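Skorkell 鞋形托盘与取放台改进项目
年中进展报告(致 Wanditz 基金)

最后更新:2026年7月10日
打印本页 | 用电子邮件发送

各位 Wanditz 的同事:

先道一声谢,也道一声歉。谢的是你们上次来信时,除了问进度,还专门问了台面高度和灯光这些小事,我们读了很高兴,说明之前那份厚厚的申请书真的有人从头看到尾。歉的是这份报告比约定的篇幅又长了一点,我写着写着总想把事情讲明白,删了两遍还是这个样子,请多担待。

还记得去年11月提交申请的时候,我们说过,Skorkell 要解决的问题其实很朴素:Ultov 工坊做鞋垫,裁好的衬底、里布和跟垫以前都是一摞一摞堆在纸箱里,要用的时候翻,翻完了再堆回去,左右脚混在一起,里布也常常压出折痕。所以我们申请经费,做一批和脚形相配的托盘,再配一处专门摆放它们的台面,让每一双鞋垫从裁料到贴合都有个固定的位置。申请书里写的计划数是360只托盘,连同台面、存放处和操作说明,分两个阶段完成。

现在第一阶段已经收尾,第二阶段过半。截至写报告时,托盘做好并验收了316只,剩下的正在等材料,下面会讲到。

一、托盘

托盘最后定下来的是黑色,表面哑光。颜色这件事我们来回讨论了很久,起初有人喜欢浅灰,觉得看着干净,可是里布大多是米色和浅棕色,放在浅灰的底子上边缘看不清楚,检查毛边很费眼睛。换成黑色以后,布边一眼就能看见,工坊里年纪大一些的师傅尤其满意。

形状上沿用了申请书里的思路:前端圆,像鞋头;后端是敞开的方口,对应脚跟。两侧有一圈低低的边,到了跟部稍微往外张开。张开的这一小段是今年春天才加上的,第一批样品没有,侧边直上直下,手指要从上面伸进去抠,薄的里布常常被带起一个角。改过之后,鞋垫可以从跟部顺着推进去,取的时候也从同一头拉出来,顺手得多。这里要特别感谢 Grīnberga 那边的模具车间,改口的那套模具他们来回修了好几趟,每趟都附一张手写的便条,告诉我们哪里磨过、哪里还想再磨一点,我都留着呢(下次你们来,可以翻给你们看)。

里面的起伏也值得说几句。底面跟着脚掌的轮廓走,中间带浅浅的凹处,原本是为了让鞋垫坐得稳,后来发现还有个好处:薄料子放进去不会整片贴在底上,捏起来容易。至于凹得多深,我们试过浅的和深的,深的那种积布屑,清理起来很麻烦,所以选了浅的。

二、台面与摆法

台面选了亮黄色。选的时候多少有点偏心,样板送来那天正下着雨,屋里昏沉沉的,那一块黄色摆上去,大家心情都好了起来。当然也有实在的考虑,黑托盘放在黄底上,轮廓清楚得很,少了一只、歪了一只,隔着几步都看得出来。

摆法现在写进了操作说明的第一页:托盘横着排成一行,圆的一头朝里,敞口的跟部朝着操作的一侧,两只之间留出空当,手能放下去。斜放也允许,有些活儿从侧面取更方便,说明里没有规定死,只要求用完以后转回来。

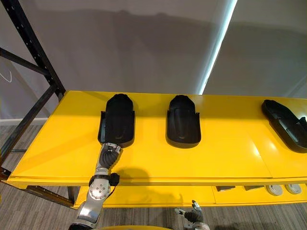

说到空当留多大,我们本来想在台面上贴标线,一格一格的,整整齐齐。试用了一阵子,标线的胶带边缘总是翘起来,沾灰,托盘推过去还会卡一下,于是又全都揭掉了。揭胶带花了整整一个上午,残胶是用植物油一点一点擦下来的,擦完台面反倒比原先更亮。现在靠眼睛和手来估,新来的学员头两天会摆得太密,过几天就好了。

台面亮,也带来一点小麻烦。黄色表面有光泽,顶灯一照会有反光,托盘的影子也落在旁边,检查布边的时候偶尔会被影子干扰。我们把检查这一步挪到了靠窗的位置,顺带把灯罩换成了磨砂的,情况好了一些。如果预算有余,下半年想再试一种表面不那么亮的面材,先做一小块,看看耐不耐擦。这一项没有列在原来的计划里,所以先在这里提一句,听听你们的意见。

三、取放练习

托盘做好了,还得会用。今年上半年我们把取放这一步单独拿出来练,听上去简单得有点好笑,拿起来、放下去,有什么可练的呢?可是练过的人都知道,手往哪里碰很有讲究。从鞋头那端拿,托盘容易翘;从侧边拿,会碰到相邻的那只;从跟部的边缘去接,稳当,又不碰里面的料。所以练习的第一项就是只碰跟部,不提起来,先感觉一下它在台面上滑动时的轻重。

到目前为止,一共记录了160次完整的取放练习,每次都填一张小卡片,写上用的是哪一批托盘、放的是什么料、哪里不顺。卡片我们没有做成复杂的表格,留了大半页空白,让大家想写什么就写什么。有人抱怨托盘太轻,推的时候容易跟着袖口走;有人说跟部的边如果再圆一点就更好了;还有人在背面画了一只猫,脚上穿着四只托盘,画得很传神。

托盘太轻这一条出现得比较多,我们认真对待了。试过在底部贴软垫,滑是不滑了,可是推起来又发涩,而且软垫脱落以后会粘在台面上。后来试了加厚底部,重量上来了,手感也踏实,只是材料要多用一些。还没有做好的那一部分托盘,就打算按加厚的做法来,这也是它们要等新一批材料的原因。旧的那些不会浪费,放裁好的里布正合适,本来就不需要怎么推动。 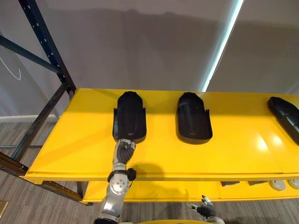

Annelore Oltmanns 读过这份报告的初稿,来信提醒说,加厚的和原先的混在一起用,叠放的时候恐怕对不齐,最好在动工之前就想好怎么区分,别等全部做完了再去贴标签。她还问,跟部朝外的摆法对左撇子是不是一样方便,练习卡片里有没有把惯用手记下来。

两个问题都问到了点子上。叠放的事我们马上去试了,拿加厚的样品和旧的叠在一处,叠到第四层就开始往一边歪,所以决定分两处存放,加厚的留在台面附近,旧的收进里间的柜子。标签还是要做,准备在模具里直接压一个小记号,省得以后脱落。惯用手的事说来惭愧,卡片上确实没有这一栏,已经补上了,之前的那些卡片只能靠大家回忆,能补多少算多少。跟部朝外的摆法本身左右都能用,倒是托盘从左往右排的顺序,惯用左手的人也许更愿意反过来,接下来几周会请他们按自己的习惯摆一摆,再看看结果。

四、手感与指尖

练习卡片里写得最多的一个字是“滑”。薄里布滑,托盘边缘也滑,手套一戴上就更滑。工坊冬天冷,不少人戴着手套干活,布的手套舒服,可是指尖没有抓力,捏一片薄料要捏好几下。因此我们在第二阶段加了一小块内容,专门比较指尖接触面的做法:光面的、带纹路的、带小凹点的,分别去碰托盘的边和里面的料,记下来哪一种容易留住,哪一种会在布面上压出印子。

这一块进行得比较慢,结论还早,我不想为了报告好看就先写一个出来。只能说,评判的时候大家的意见很不一样,做厚料的和做薄料的几乎说不到一起去,很可能最后要分料来定。

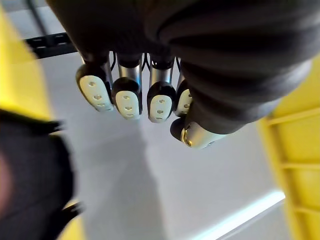
图3 深灰色织物套下的指尖,乳白色椭圆垫上带小凹点。

五、经费与时间

支出方面,模具改口和材料是大头,台面比预计的省了一点,省下来的钱用在了换灯罩和印卡片上。各项票据已经整理好,按你们要求的格式另附,不在正文里重复。有2笔费用的科目我拿不准,一笔是 Grīnberga 来回寄送模具的运费,一笔是清除残胶时买的油和抹布(金额小得不好意思说,可是规矩归规矩),已经在附表里用铅笔圈出,请帮忙看看归到哪一类合适。

时间上,原定夏天结束前把360只全部交齐,现在看要往后挪一挪,主要就是等加厚用的材料。供货那边答应八月中旬到,到货之后压制和验收各需要一段时间,稳妥一点,请允许我们把交齐的日期改到九月底。操作说明不受影响,文字部分已经写完,还差几张插图和一份字号大一点的版本,师傅们说现在的字太小,这个意见我举双手赞成。

六、接下来要做的

剩下的托盘按加厚的做法完成,模具里加上小记号;左右手的摆放习惯请大家各试一轮,把结果补进说明;指尖接触面的比较继续,薄料和厚料分开记;里间的柜子要加一层隔板,尺寸已经量过,木料还没有订。另外,Ultov 的隔壁车间听说了托盘的事,跑来问能不能借几只去放皮料。我们先借了,皮料比布重得多,正好看看旧托盘的侧边受不受得住,有结果会写在下一份报告里。

你们说秋天想来看看,我们当然欢迎。最好挑上午来,窗边的光线好,检查布边的那一步看得清楚,中午还能一起吃顿饭。具体哪天来信告诉我就行,邮件也好,电话也好,我一般都在工坊。

此致
敬礼

Heino Lukoševičius
Skorkell 项目,Ultov 工坊

附:支出明细表、托盘验收记录、练习卡片空白样张(已补惯用手一栏)

打印本页 | 用电子邮件发送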